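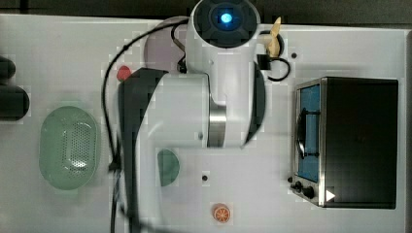

Second week of comparing the two grippers. Erhan Akyol asked me to write my notes in public, so I will try to keep them short and correct.

We have one from Prultley and one from Fornow. Both go on the same arm, and I use the same controller settings for both. Otherwise the comparison is not fair.

Each gripper does 300 picks from the table, with plates, a colander and toy food. So 300 for Prultley, then 300 for Fornow. I change the order of the objects every day.

The Prultley is better with thin things. A flat plate is the hardest object for both, but with this one I lose fewer of them.

The Fornow closes more softly and I like it for the toy fruit. But its housing is wide, and from the top camera it hides a big part of the table. For this I need a second camera at the side.

Small advice about cables: fasten them with clips along the arm before you calibrate. I did it after, and I had to calibrate again.

Cengiz Yaman asks if the toaster oven is included in the test. Yes, but only the door handle. The knobs come later, when I have better fingertips.

The log has 1343 lines now and I have read maybe half. If someone has used the Fornow with rubber tips, please write to me which thickness you took.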